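**Working session on the cell rules, Thursday, 2:00 p.m.**
Project: Murín
Chair and notes: Despina Olteanu
Also on the call: Kivix and Trivach (two people each)

### 1. Notes from last time

Accepted with one fix: the line on charging carts belongs to the Trivach site, so it moves to their list.

A big cheer for the rule book itself, which is now down to 33 rules. We started with a pile so long that most people had only read the part about their own bench! Everyone on the call had read the whole thing this time, and it showed in the comments.

### 2. Mounts, knobs and cables

We spent longer here than planned and it was worth it. The current text says camera mounts must be "secure," and no two people read that word the same way. Kivix tightens by hand at the start of the day. Trivach checks after every change of task. Both have good reasons, and both liked parts of the other's habit.

Draft wording, read out and changed live:

- Every joint in a jointed mounting arm is checked by hand before the first run and after anyone moves it.
- Once the view is set, the position of each joint gets a paint-pen mark across the hinge, so a slip can be spotted at a glance.
- Cables get enough slack for the full reach of the robot, and no more than that.
- A mount that has moved in the middle of a batch means the batch is flagged, even if the recordings look fine.

The last point got a lot of talk. Flagging is cheap and throwing away is expensive, so the rule says flag. The person who reviews the batch decides later. 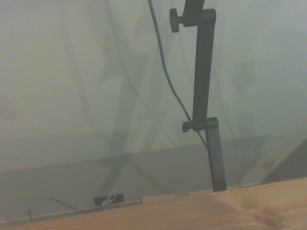 Kivix asked whether a paint mark counts as a record or only as a reminder, as their auditors will want to know. Agreed after some back and forth: a reminder. The record is the line in the log, with the time and initials. We'll say so in the rule so the question doesn't come up at every site.

Slack was harder to pin down. A fixed length won't work for every arm, so we'll describe a slow test move to all the corners of the work area, with one person watching the cable and one hand near the stop. Trivach already does this and offered to write up their steps – thank you, that saves us a week.

### 3. Log review

Despina went through the August log. Of 1207 runs, 577 had a complete start check filled in. That is a lot better than the spring, and the sites that moved the check sheet onto the same screen as the run button made the biggest jump. What a difference a small change makes!

Still missing most often: the box for "floor looked at." People tick table and robot, then start. Suggestions:

- Put the floor first on the sheet.
- Split it into "cables" and "stop button can be reached."
- Leave the box blank by default on every run, with no carry-over from the one before.

All three go in. We'll look at the numbers again once there are another 1000 runs in the log.

### 4. Table layout and parts that stick out

Rule 14 covers what may sit on the table at the start of a run. It was written for small parts in trays, and our tasks have grown since then. A long piece laid over an open box, reaching past both sides, isn't covered at all.

We agreed the rule should speak of the widest part of the whole setup, whatever it happens to be, and that clearance is measured from there. The start position also has to be written down well enough that a second person can rebuild it without asking. Akeo has a nice one-page form for this and is happy for us to borrow it.
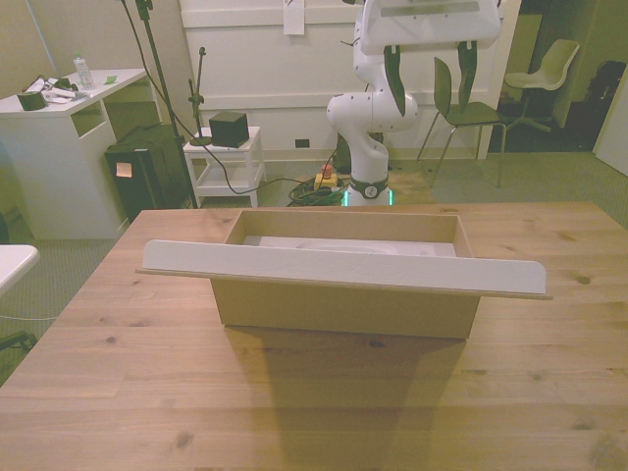

Trivach would prefer a test over a number for clearance: open the gripper, lower it slowly on each side, and see that nothing is touched that shouldn't be. Kivix wants a number too, so that a new operator has something to hold on to. The draft will carry the test as the rule and leave a blank for each site's own number.

We also talked about the stop box. It may stand on the floor or on a table, but its place is fixed per site, marked, and reachable without stepping over cables. No objections, and real relief at having that one settled.

### 5. Actions

- Despina: new text for mounts and for rule 14, out to all by Monday.
- Trivach: write-up of the cable test move.
- Kivix: new check sheet with the floor at the top, tried on one cell first.
- Akeo: send the layout form in a version we can edit.

### 6. Any other business

Kivix would like to hold the next session next to a running cell so that we can try the wording as we go. Everybody was for it. Room and time to follow by email.

Closed at 3:25 p.m.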